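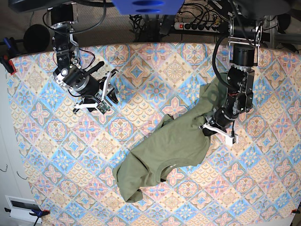 Publikationen > Textilprüfung > Heimtextilien > Volltext

Diese Website verwendet Cookies. Mit der weiteren Nutzung stimmen Sie der Speicherung zu. Einstellungen | Akzeptieren

4 Bestimmung des Rapportverzugs an bedruckter Tischwäsche

4.1 Gegenstand und Begriffe

Als Rapportverzug wird im Folgenden die Winkelabweichung bezeichnet, die zwischen den Achsen eines gedruckten Musters und dem Fadenlauf des Trägergewebes auftritt. Sie ist von der Maßänderung nach dem Waschen zu unterscheiden, auch wenn beide Größen an derselben Probe erhoben werden. Ein Gewebe kann in Kett- und Schussrichtung maßhaltig sein und trotzdem einen Verzug aufweisen, wenn es beim Spannen vor dem Druck schräg eingelaufen ist.

Bei achsparallelen Mustern, etwa Streifen oder Karos, fällt ein Verzug am Saum sofort auf. Diagonale Rapporte verhalten sich anders. Das Auge orientiert sich an den durchlaufenden Linien des Gitters, die zu keiner der Kanten parallel liegen, und kleinere Abweichungen bleiben in der Sichtprüfung oft unbeanstandet. Hattar (Elias Hattar, interne Mitteilung) schlägt daher vor, diagonale Muster getrennt zu bewerten. Diesem Vorschlag wird hier gefolgt.

4.2 Material und Konditionierung

Untersucht wurden 42 Zuschnitte aus den Lieferungen der Firmen Plolico und Mosteo. Alle Zuschnitte lagen vor der ersten Messung spannungsfrei im Normalklima aus. Die Auslage erfolgte einlagig; gestapelte Ware nimmt die Feuchte ungleichmäßig auf und wurde nicht gemessen. Falten aus der Verpackung wurden von Hand ausgestrichen. Auf Bügeln wurde verzichtet, weil die Bewegung des Eisens den Schuss verschieben kann und der Effekt in der Größenordnung des gesuchten Verzugs liegt.

Je Zuschnitt wurden vier Rapporteinheiten markiert, davon keine im Saumbereich. Die Markierung erfolgte mit Heftfaden. Gewaschen wurde in drei Zyklen mit jeweils anschließender Trocknung auf der Fläche. Die Messwerte nach dem ersten und dem dritten Zyklus gehen in die Auswertung ein, der zweite diente allein der Kontrolle.

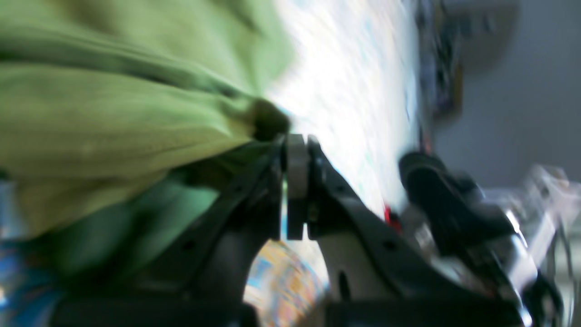 Warum wird der Verzug am Muster und nicht allein an der Gewebekante bestimmt?
Die Kante gibt nur den Verlauf von Saum und Zuschnitt wieder. Wurde schräg zugeschnitten oder ungleichmäßig gesäumt, so weicht sie vom Fadenlauf ab, ohne dass der Druck verzogen wäre. Erst der Winkel zwischen Musterachse und Fadenlauf trennt beide Fehlerarten.

4.3 Messverfahren

Der Fadenlauf wurde durch Ziehen eines einzelnen Schussfadens am Rand der Probe freigelegt und mit einem Stahllineal von 1000 mm Länge verlängert. Von dieser Bezugslinie aus wurden die beiden Diagonalen jeder markierten Rapporteinheit eingemessen. Im unverzogenen Fall schließen sie mit der Bezugslinie betragsgleiche Winkel ein. Die halbe Differenz der gemessenen Beträge wird als Rapportverzug angegeben; das Vorzeichen folgt der Drehrichtung von der Druckseite aus.

Bei Mustern mit abgesetzten Feldern dient die Mittellinie der Einfassung als Messlinie. Die Feldmitte ist weniger geeignet. Blüten- und Sternmotive sind zwar symmetrisch angelegt, ihre Konturen laufen im Druck jedoch häufig aus, sodass der Mittelpunkt nur mit größerer Streuung zu finden ist. Ein Musterbild dieser Art zeigt Abb. 3.

Abb. 3: Tischdecke mit diagonal gestelltem Fliesenrapport in Pastelltönen; links ein gefaltetes olivgrünes Textil.

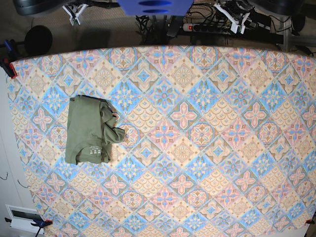

Die Unsicherheit des Verfahrens wird im Wesentlichen durch die Auflage bestimmt. Hängt die Ware über den Tischrand, so wirkt ihr Eigengewicht als Zugkraft und erzeugt in Randnähe eine scheinbare Krümmung der Musterlinien. Messungen in diesem Bereich sind zu verwerfen. Für Zuschnitte, deren Abmessungen die Tischfläche überschreiten, wurde der Überhang auf einer zweiten Platte gleicher Höhe abgestützt. Das Verfahren nach Nisbet, bei dem die Probe stattdessen umgeschlagen wird, erwies sich als ungeeignet: Die Umschlagkante überträgt eine Schubverformung in die Messfläche, die auch nach dem Zurücklegen nicht vollständig abklingt.

4.4 Einschränkungen

Die Ergebnisse gelten für Gewebe in Leinwandbindung. Auf Maschenware ist das Verfahren nicht übertragbar, da eine Bezugslinie durch Fadenzug dort nicht herzustellen ist. Beschichtete Ware wurde nicht untersucht. Offen bleibt ferner, welchen Anteil das Trocknen am Gesamtverzug hat; eine getrennte Erfassung würde eine Messung im nassen Zustand voraussetzen, für die das Stahllineal nicht vorgesehen ist.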